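Table clutter

Table clutter is the collection of small household objects that comes to rest on a table without anyone having decided to keep it there. It consists chiefly of drinking vessels, with a supporting population of keys, mail, pens and single batteries of unknown charge. The term is usually applied to kitchen and dining tables. The same objects on a desk are called work.

Composition

Cups form the core of most table clutter. The ceramic mug is the dominant type, as it is heavy enough to stay where it is put and has a handle that suggests somebody is coming back for it. Plastic cups, sold in bright colors for children and picnics, outlive both and drift into general use. Being light, they are often found on their sides. The plastic water bottle occupies a middle position, as it is neither clean enough to put away nor empty enough to throw out.

Mugs with printed or painted patterns tend to remain on the table longer than plain ones. The household essayist Aníbal Restrepo put this down to their being mistaken for decoration, a theory he developed in Plistommont over one August and defended for the rest of his life, mostly against his sister.

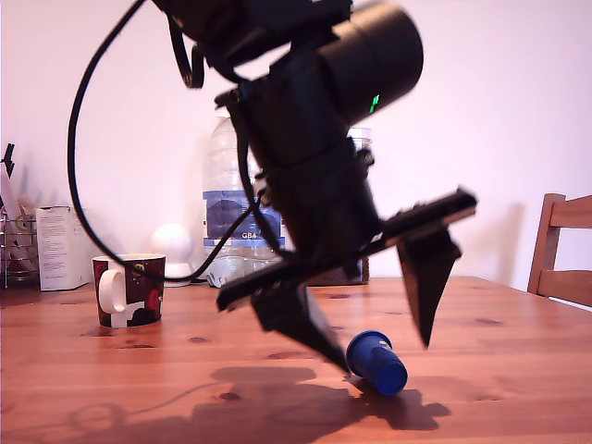 The table itself

Pine is the classic surface. It is soft, affordable and marked with knots, and its orange-brown tone deepens with age, so that a ring left by a hot drink may pass for part of the grain until company arrives. Owners of pine tables divide into those who use coasters and those who describe the table as "lived in." The Sayce household manual, which runs to 700 pages, devotes 42 of them to rings and recommends mayonnaise, wood ash and patience. Only the last is widely available at the moment of need.

Glass tables show clutter from below as well as above and have never been popular with people who own cups.

Clearing

Clearing is the removal of clutter to a sink, shelf or other table. Most authorities begin with anything that has tipped over, then take the upright vessels by the handle, and leave paper for last, when the will to continue has gone. The Rovilholm method, promoted in the town's evening classes, allows 4 minutes for the whole operation and forbids reading the mail. Graduates report good results with cups and almost none with mail.

A gentler approach uses a tray. The clutter is moved onto the tray, the tray is left on the table, and the table is considered clear. Lakard, a maker of trays, has understandably never objected to this.

Recurrence

A cleared table doesn't stay clear. Restrepo kept a diary of his own, and the entry for 11th January records a bare surface at breakfast and 3 mugs by lunch, although he lived alone and claimed to drink only water. He suspected the mugs - he had suspected them for years - of returning by themselves, and later entries are chiefly about the dishwasher.

See also: Coaster; Draining board; Junk drawer; Tray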